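Thursday, July 28, 2022

Up at 5:30 again, couldn't sleep, too hot. Watered the tomatoes before the sun got on them. The Ilum ones are splitting, too much water then none then too much, my own fault. Beans fine. Beans are always fine.

Bus late so missed the start of the Paracha meeting. Samina saved me a chair and slid her notes over. Thirty minutes on the parking permits. Thirty! Then they got to the layoffs with five minutes left and said we'd hear more in August. Went back to my desk and answered email like a machine. Did not eat lunch, had Razia's almonds.

Mom called at 2. Her knee is bad, she won't see the doctor till Tahira gets back from Leeds, says she doesnt want to bother anyone. Told her I'd drive up Saturday. Need to get the oil changed first – call tomorow. Also she wants the blue suitcase back, and I have no idea where the blue suitcase is. Closet? Daniyal's?

Choir after work. Only 14 of us, half the altos away. Sioned made us do the Fatau piece from bar 100 to the end over and over, and the tenors still come in early. My voice gave out on the high part. She wants us off book by the next one. Not happening. Walked home with Razia the long way by the canal, nice and cool for once, she thinks she'll take the job in Denver. Didn't know what to say. Said congratulations. Felt sick about it all the way up the stairs.

Dinner was toast and the last of the dal. Read four pages and lost my place.

To do – oil, suitcase, birthday card for Tahira, rent, learn the stupid Latin, text Razia something better than congratulations.

Gone eleven now. Window open, somebody's radio going. Bed.
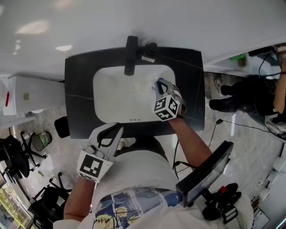

At the sink, dark counter and black faucet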